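Chapter 6
Printing from a Block

Most of the work so far has been made one piece at a time. A printed picture is different. The design is cut or built up on a flat block, inked, and pressed on to paper, and the same block can be used again. This chapter deals with relief printing, in which the raised parts of the block carry the ink and the cut parts stay blank.

The chapter follows a school print project at Itelov, where pupils made a set of 200 prints for the Shao Hall spring show in March. Each class chose a theme from the town: the river, the market, the old mill. Of the prints handed in, 179 were hung.

You will begin with a simple block cut from soft lino. Section 6.2 covers drawing in reverse, a point that catches out most beginners, above all when there is lettering in the design. Section 6.3 covers rolling out the ink and taking a first proof. Section 6.4 adds a second colour.

Words to know: block, relief, proof, edition, register.

Before you start, look through the prints you have at home or in the school library. Birthday cards, book covers and old posters are all useful. Choose one and decide which parts of it would be raised on the block and which would be cut away. Make a small pencil sketch of it in your workbook.
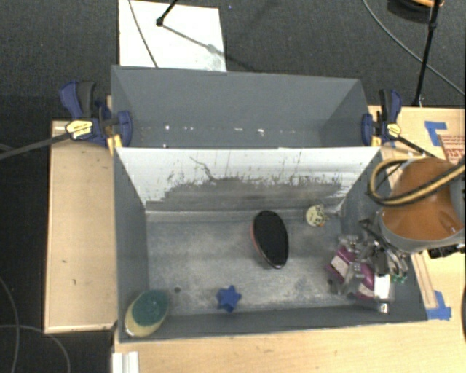 Fig. 6.1 A worn grey surface with scrapes, streaks and dusty marks.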